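The Table Issue, continued

Last month's note about setting a small table for spring brought in more mail than anything we've run since the soup swap, so we're staying with it for April. Same idea as before: two tables, very little on them, and a bit of attention to what goes where. One gets a cloth. The other gets left bare so the top can do the work.

And what a difference a top makes! I've been a cloth person all my life and I'm coming around to marble.
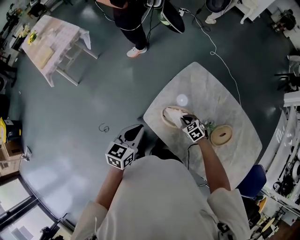 Pale checks, yellow flowers, and plenty of bare surface left over.
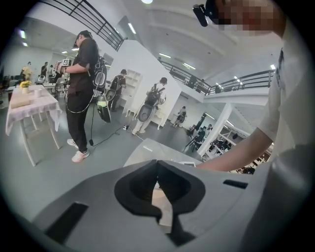
Several of you wrote back to say that a checkered cloth is for picnics and nothing else, and one reader made the case at length: she had put one on her kitchen table every spring for years, her sister told her it looked like a hamburger stand, and she took it off and missed it all through the summer. Her advice now is to go as pale as you can stand. A strong red check shouts at the plates, she wrote, but a washed-out pink sits back and lets you put anything you like on it, even the chipped cups. She irons hers only along the fold lines and lets the rest go soft. She also wants it known that she has never once used clips.

I'm with her on nearly all of it. The pale pink is lovely with yellow flowers, and a small bunch is plenty. I used to buy the biggest bouquet in the bucket and then spend dinner leaning around it to see who was talking. Now I cut the stems short, split the bunch if there's enough, and put one half on the windowsill by the sink where I'll see it more anyway. Toward a far corner is a good spot on a small table, because the middle stays free for bread.

About the wood. A light wooden board or a round dish warms up a cold surface right away, and it's the cheapest change you can make. Gasser on the corner has a crate of seconds by the register, with small knots and the odd wobbly rim, and I came home with more than I meant to. The round ones are my favorites on marble. Set one down a little off center, drop a sprig of something green next to it, and stop there. I mean it about stopping! My first attempt had candles, a pitcher, a bowl of lemons and a folded runner, and there was nowhere left to put a fork.

For the sprig, whatever is growing will do. Rosemary lasts longest out of water, mint is limp within the hour, and bay is handsome but a little stiff. If children are at the table they will pick it up and pull the leaves off, so cut 2 and keep one back in a glass.

A few things people asked about:

Napkins on marble. Plain white cotton, and don't fuss. I gave up on folding. A loosely bunched napkin has some life in it and hides a crease much better than a flat one does.

Rings and stains. Marble marks easily. Wine, lemon and vinegar are the usual culprits, and wiping right away helps more than any product. I use a damp cloth with a drop of Proren dish soap, rinse it out, go over the top again and then dry it. Wooden dishes get a quick wash by hand and stand on edge until morning. Mine had a coat of food-safe oil in January and will want another before the summer.

Overhead lights. A polished top will throw the ceiling light straight back at you. At home I turn the big light off and bring in a lamp from the hall, and the whole table calms down. If you can't do that, try moving a dish over the bright spot.

Cloth size. Measure the table, then add the drop you want on each side, and remember to add it twice. I've forgotten this more than once and own a very nice cloth that fits nothing. A short drop is better if your table has good legs, and white legs look especially fresh under pink.

Where to find checks. Tuvach has cotton by the yard at the back of the store, past the zippers, and they'll hem it if you can wait. The remnant bin is worth a dig too. I found a piece just big enough for a tray.

The Vekex Room is open to subscribers again this month for our table-setting evening, and we now have 741 of you on the list, which I can hardly believe. Bring one thing from home that you never use. It can be a dish, a cup, a cloth with a spot on it. We'll swap them around and see what happens. Doors open at 6 p.m. and there will be tea.

Next month: trays, and whether anybody needs more than two of them. Send me your thoughts on place mats as well, I'm collecting arguments on both sides.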